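June 2019, Rastik notebook

Second pass through the lane fault, the one where the rover stopped dead at log step 1381 and threw a localization error. Rakiya's note puts it down to a bad camera cable. I don't buy it. We swapped that cable and the same error came back at step 916 of the next run, so either we own two bad cables or we are looking in the wrong place.

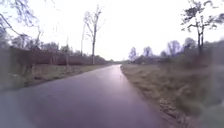 The edge finder is where I'd look. It was tuned on the yard at Stunwood, which has painted lines and hard curbs, and it expects a sharp step in brightness where pavement ends. On the lane there are no markings, the left side fades softly into grass, and the strongest bright-dark change on the asphalt is the sky shining off the wet middle of the road. I think it locked on to that. Hernán says the confidence score would have dropped first. It sat at 8 out of 10 right up to the stop, and I have no faith in that score either.

Safety point: the stop was clean, but it came from the watchdog, not the planner. Karabo wants to call that a pass. I don't.

To do: replay both logs with the glare mask on. No unattended runs until then. Ask Suleiman for the old thresholds.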